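Windska Forum > Handheld grippers and teleop > Faults and safety
Thread: Right gripper closes by itself after restart (Carkudwood pair)

tessel_mk
Posted 16/02/2025

Setup: two Carkudwood handheld grippers, one operator, seated at a table. Task is table setting, fork and plate on a mat, utensils in a wire caddy. Firmware 1340 on both units.

Fault: after a session restart the right gripper reports a jaw width of 87 mm with the jaws fully open. It should read higher than that. On the first trigger pull the jaws close at full speed and don't stop at the soft limit. Pinched a fingertip on Friday. No skin broken, but the force is well above what I'd accept.

The left unit has never done it. I have logged 30 restarts and the right one failed on four of them. Log line each time:

WARN enc_r: index not found, using last stored zero

I have checked the trigger spring, swapped the cable and reseated the connector at the controller end. No change. The pads are the stock black ones with two screw holes each, tips over a bare patch of table during homing.

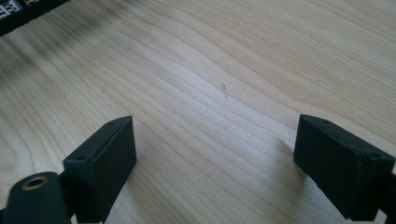
What does the gripper use as zero if the encoder index is missed at startup?
It uses the last value written to flash, which can be from any earlier session, including one where the jaws were half closed when power was cut.

That much is in the manual, page 12. What I can't find is why the index gets missed on one side only.

----

oxbow_lane

Stored zero is the problem regardless of what causes the missed index. A device that can't find its reference should refuse to move. Ours is set to hard fail:

home_fallback = none

You lose a few minutes when it trips. Fine.

----

Krum Nikolovski

I'd look at the mechanics before touching config. We had the same warning on a Yensuk controller with a different gripper. The coupling screw on the encoder shaft had backed out half a turn. The shaft slipped under load, the index pulse arrived outside the search window, and the firmware gave up. A witness mark on the coupling will show it in one session.

Also check the cable run. If it hangs off the table on the side that fails, every arm movement pulls on the strain relief. Swapping the cable won't help if the new one hangs the same way.

----

tessel_mk

Cable does hang on that side. It goes down past the right corner of the table. I'll put a paint mark on the coupling and report back.

----

dd_ferrule

Disagree with Krum on the order. Somebody got pinched. Config first, mechanics second. Setting the fallback to none takes one minute and removes the hazard tonight. Finding a loose coupling could take a week, and the unit stays in use the whole time.

And why is there no current limit during the first close? On the Nitmont units we cap it until the first full open and close cycle has finished.

----

Krum Nikolovski

I didn't say keep using it. Tag it out, then open it. If you change the config first you get a different symptom, and the log line that tells you what happened goes away.

----

oxbow_lane

The log line doesn't go away with fallback = none. It becomes ERROR in place of WARN. Same text, same timestamp. I just looked.

----

Krum Nikolovski

OK, then I have no objection to doing both. On 1.x firmware it did go away.

----

tessel_mk

Done so far:

- home_fallback = none on both units
- current cap at 30 percent until the first full cycle is complete
- paint mark on the right coupling

Station for reference, same table and same mat I use for all the restart tests. Routing is unchanged for now so I can reproduce the fault before fixing anything.

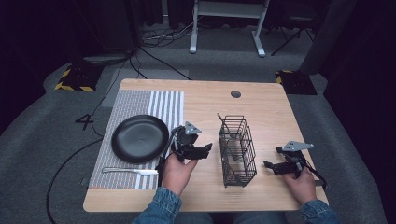
Table-setting station with both grippers, right-hand cable in its original routing.

----

dd_ferrule

Tie that cable to something. Even a clip on the forearm would take the weight off the connector.

----

tessel_mk

Results. 18 more restarts, two hard fails on the right, none on the left. Paint mark on the coupling is split by a small amount, maybe two degrees. So Krum's loose screw is at least part of it. Retightened with medium threadlocker. I'll clip the cable next and run the count again with only that changed.

Still open: one of the two fails came before the mark had moved at all. I don't have an explanation for that one.

----

oxbow_lane

Could be the index search speed. Default is too fast for a gearbox with any play in it. Halve it and see if the fail rate moves. Post the log either way.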